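The Case for Folding on the Bed

Storage columns tend to start with the closet. This one starts with the fold, as the closet can only hold what the fold allows. A dress shirt on a hanger takes up a fixed width of rail whether it is worn weekly or twice a year. The same shirt, folded into a narrow rectangle, can stand on edge in a drawer beside its neighbors.

The method covered in this feature is a lengthwise fold followed by a bundle. Both sides of the shirt are turned inward until the garment is a long strip, and the strip is then taken up in short turns toward a compact block. The collar stays at one end and acts as a stiffener. It should never be creased across its points.

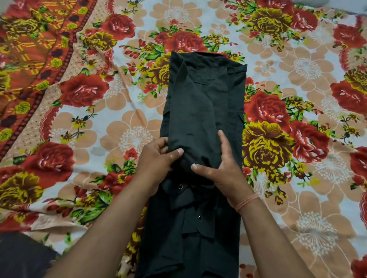
Page last modified: June, 3:40 p.m.

Black fabric is an unforgiving test. It shows lint and dust, and it hides its own seams in poor light, so the folder works partly by touch. The thumbs do most of the work at the bundle stage. They hold the front of the block while the fingers carry the fabric over the top, and an even grip on both sides keeps the block from twisting.

A bed is a better surface than most people assume. A table gives a sharper crease, but few home tables will take a shirt with both sleeves out. A patterned sheet helps with dark clothes - the edge of the garment reads clearly against the print, and a crooked side is easy to catch before it is pressed in.

The side fold comes first and decides the rest. Lay the shirt face down with the collar at the far end. Smooth the back from the yoke seam to the hem. Bring one sleeve in across the back along with a strip of the body, and leave the other sleeve flat until the first side is settled. Keep one hand near the point where the sleeve meets the body and the other lower on the strip. Pulling from the hem alone drags the shoulder out of line.
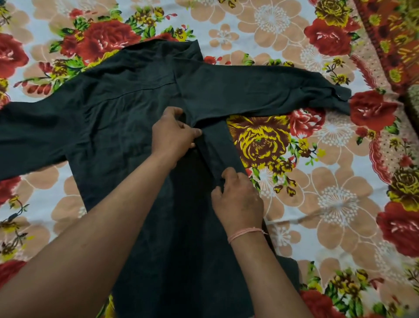

Drawers, Dividers and Dimensions

The finished width matters more than the finished height. The Clusine divider, sold in packs of 3, sets its channels at 105 millimeters, which suits a tightly folded shirt but crowds anything with a heavy placket. The Filura tray has no fixed channels and relies on the row being full. Half-empty, it lets the end shirts slump and open.

Devden takes a different route with a shallow box 40 centimeters long, meant for the shelf. It works well for shirts kept out of season. The lid bows slightly when the box is packed to the top, so leave a little clearance.

Buttons are a matter of preference. Fastening the top one and one at mid-chest is enough to keep the front panels aligned. Cuffs can stay buttoned if the sleeve lies flat; a bulky cuff should be placed away from the center line, where it would otherwise form a lump in every later turn.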